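Urnham Tidy: collection rules for the litter pick-up subset

Version 10, September. Maintainer: Nayeli Alvarado. Rule checks: Karthik Wijesinghe.

The subset holds 900 episodes recorded in furnished bedrooms with a two-arm robot. A further 139 were rejected under the rules below and are kept in the folder "rejected", unlabelled.

Bag handling

One arm holds the rim of the bag and the other carries the item. The holding gripper must not let go while an item is above the floor. Regrasping the rim is allowed between items and is labelled "regrasp".

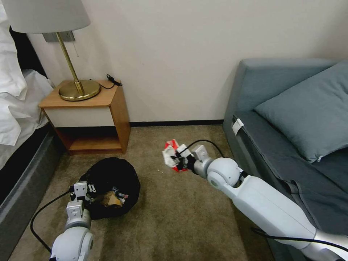 Left arm on the bag rim, right arm carrying crumpled red and white packaging.

Carry path

Items travel over open floor. A path that crosses a bed, sofa or nightstand fails the check, even without contact. Arm cables may lie on the carpet but must not pass under the bag. Lamps and their cords are not to be touched.

Items

Paper, card and empty wrappers only. Glass, food and batteries are excluded.

Known problems

Episode 3526 has the arm labels swapped. Numbering is not continuous, as Tridport and Memon used separate ranges.

Send corrections to Nayeli with the episode number and the rule name.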